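4.2 Open-day demonstration

The second part of the study took place during the open day on Tue 20 February, in the ground-floor workshop at Plasik. Visitors came in groups at fixed times and stayed for one session each. A session began with a short talk by Léonie Carré, followed by the demonstration itself and then a period in which visitors could guide the arm by hand. Of the 101 people who signed in at the door, 46 agreed to fill in our questionnaire. Children were welcome at the demonstration but were not asked to take part in the survey.

The arm ran the same pick-and-place program as in the laboratory trials (Section 3), with the speed limit lowered to 40 per cent of the normal setting. Ikhsan Majimbun operated the controls throughout. The view from the wrist camera was shown on a large screen beside the work area, so that people standing at the back could follow the approach to each object (Figure 3).

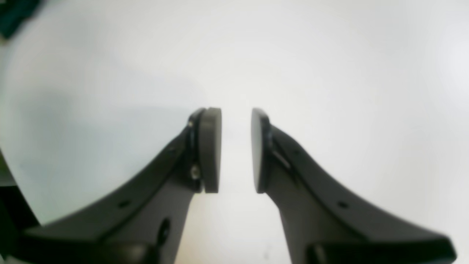 Figure 3. Wrist camera view of the two gripper fingers, open, with nothing held between the pads.

We had expected most questions to concern safety. In the first sessions they were mainly about force: how hard the gripper closes, and how it knows when to stop. Arnulfo Agudelo therefore added a short explanation of the force limit to the talk, and this was kept for the rest of the day. Answers collected before and after the change are reported separately in Section 5.

Visitors who guided the arm themselves tended to move it slowly at first and to look at the screen more than at the fingers. Several said that the camera view made distance hard to judge. The same remark had been made by two of the operators in July, during the pilot at Bosum, where the screen was smaller and stood further from the arm. We did not measure where visitors were looking, and the point rests on notes taken by Noémie Rolland during the sessions.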